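Illar Community Help > Motion and Control > Grasping

Gripper yaw drifts on the way down to the cube, only in some episodes

Posted by Tamsin Doucet
3 February 2020

Hello everyone, and thank you in advance for reading, because I know my posts run long. I've been working through the pick task in Illar with two cubes on the table, red as the target and green as the distractor, and I've spent most of January getting my scripted policy to the point where I could hand it to my advisor without blushing. I'm nearly there! But there's one thing I can't shake.

The policy has two stages. First it moves to a pre-grasp pose over the red cube with the fingers open, and then it servos down and closes. I'm using the Cartesian controller that comes with Brivar, with the default gains, and I send it a position and a quaternion at every control step. The cube pose comes straight from the simulator, so there's no perception in the loop yet. That's next month's headache.

The first stage looks fine to me in nearly every episode I've watched. Fingers apart, hand level across the view, red cube down near the right finger, green one well out of the way over on the left.

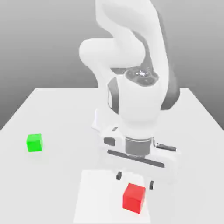 What happens on the way down

In some episodes the hand turns about its own vertical axis during the descent. The position error stays small the whole time, which is what confuses me. I ran a batch of 2,248 episodes overnight and 489 of them ended with a yaw error big enough that my success check threw them out. The rest look lovely.

I've already tried lowering the descent speed, and it only made the turn slower. I tried raising the rotational stiffness too, and then the wrist started to buzz. I don't get any warnings in the log. The green cube doesn't seem to matter, as I took it out for a short run and saw the same thing.

One of the bad ones is below, near the end of the descent. You can see how the hand has ended up on a diagonal, with a fingertip right up against the side of the red cube, when I'd asked for it to come down square over the middle.

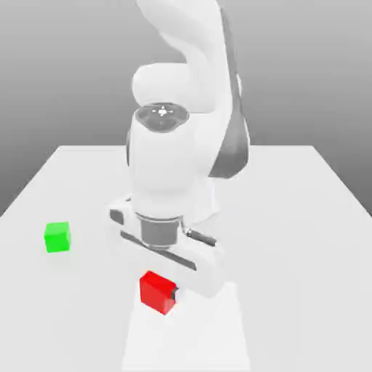

My guesses so far

My first guess is that the target orientation is wrong, but I print it and it looks right. My second is that the null space term is fighting me. My third is that I'm tired. If anybody has run into this with Brivar I would be so grateful for a nudge in the right direction, and I'm happy to paste the config if it helps.

Mei Dvorak

Hi Tamsin, what a nicely laid out post, it made my morning coffee go down easier. I'm fairly sure I know this one, because I lost the better part of a week to it when I moved my own stacking task over from Gowda.

Have a look at the sign of your quaternion. A quaternion and its negative stand for the same rotation, so when you print the target it will look perfectly right (or at least as right as four decimals ever look to a human being). But if you're computing the error by subtracting one from the other, or blending between the start and the goal component by component, the sign matters a great deal. When the two land on opposite sides, your in-between targets take the long way around, and the hand goes along with them. The position part knows nothing about any of this, so it stays well behaved.

So before you blend, take the dot product of the start and goal quaternions. If it's negative, flip the sign of all four numbers in the goal. Then use slerp for the steps in between, and normalize the result. Do the same check against the previous command at every step, not only at the beginning of the descent, or you can still get a flip halfway down when the cube pose is read again.

There's a second thing I'd do while you're in there. A cube looks the same every quarter turn, so your grasp yaw has four equally good answers. Wrap the cube's yaw to the nearest quarter turn from where the wrist already is, and you'll save yourself a lot of needless spinning. I would log the commanded yaw next to the measured yaw for 12 of the rejected episodes. If the commanded line itself swings, it's your target. If the command is flat and the wrist wanders off anyway, then go look at the null space gain, and please do paste the config.

I'd put the stiffness back to the default before you test any of this, too. The buzzing will only muddy things.

Cludura

had something like this, set the iteration limit to 3,000 and it went away. might be a different bug though, mine was in the IK planner and you're not using that

Tamsin Doucet

Mei, thank you, thank you! I plotted the commanded yaw as you said and it swings in every one of the 12, so it's my target and the poor controller is off the hook. I was blending component by component, I'm a little embarrassed to say. I've put in the sign check and the slerp, and the quarter turn wrap is half written. The stiffness is back at the default and the full batch is going again tonight. I'll post the new count here when it's through.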